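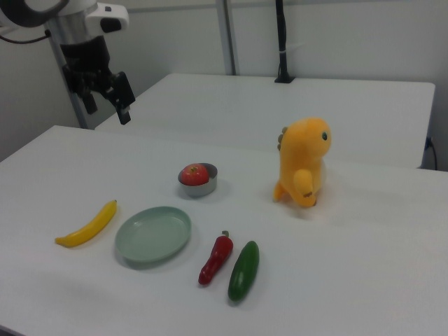

Häufige Fragen zur Spielzeug-Tauschbörse Trikance

Wer kann mitmachen?
Alle, die Spielsachen übrig haben oder welche suchen! Man muss nicht im Viertel wohnen, und Großeltern sind genauso willkommen wie Eltern mit Baby auf dem Arm.

Was darf ich mitbringen?
Puzzles, Bücher, Kaufladenzubehör, Puppengeschirr, Bausteine, Kuscheltiere (bitte frisch gewaschen) – wir freuen uns über fast alles. Bei Puzzles bitte vorher nachzählen. Ein Karton mit 99 von 100 Teilen macht wirklich niemanden glücklich.

Wie funktioniert das Tauschen?
Für jedes abgegebene Stück gibt es einen Chip, kleine Sets zählen als ein Stück. Mit den Chips sucht ihr euch etwas Neues aus. Pro Familie nehmen wir höchstens 12 Teile an.

Verfallen die Chips?
Nein, sie gelten auch beim nächsten Mal.

Wann ist die nächste Börse?
Am 8.7.24 von 9 bis 14 Uhr im Saal an der Truvardgasse. Ratih Osman bringt wieder ihren Kardamomkuchen mit, also kommt hungrig!

Darf mein Kind selbst aussuchen?
Unbedingt! Das ist für uns das Schönste am ganzen Tag. Für Kinder unter 3 Jahren gibt es eine eigene Ecke ohne Kleinteile.

Was passiert mit dem Rest?
Geht an die Kita Clummont. Wer sein Spielzeug lieber zurückhaben möchte, sagt bitte bei der Abgabe Shuzhen Qiu Bescheid.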